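Can a robot clear the kitchen table yet? A talk with Liesbeth Bakker
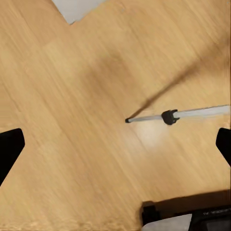 Liesbeth Bakker has spent four years trying to get robot arms to tidy up, first at Van Beek and now at Prorkska, where she runs the household tasks group. She does most of her early testing in simulation and moves to a real arm later. I asked her which chore gives her the most trouble, and she did not pick laundry or dishes. She picked small things left on tables. "People think a pen is easy," she said. "It's thin, it lies flat, and the fingers have to come down on both sides of it without hitting the wood." A pale rod with a black tip, lying on a wooden tabletop between two open fingers, is the kind of setup her group runs all day. The shadow matters too, she said, as does the bright patch of glare next to the rod. "A long soft shadow can look like an edge. We put those in on purpose."

Her group ran 900 simulated pickups in April. The arm got the object off the table in 90 percent of them. On the real arm the number was lower, and she would not give it to me. "It depends on the table," she said. "Change the lamp and you have a new problem."

Cornel Ursu, who works on the shop-floor side, is more hopeful. His team sorts parts into bins with a system called Flirkier, and he says it can run a full shift with 2 stops or fewer. "The parts are always the same and the light is always the same," he said. "A kitchen doesn't give you that."

I asked Bakker if she would buy a machine like this for her own home. She thought about it for a while.

"For one job, maybe. Picking up after the kids — pens, blocks, spoons. But I'd still have to put the cap back on the pen, and I'd have to be in the house in case it got stuck."

Her group starts on cutlery next. Forks come first, then teaspoons.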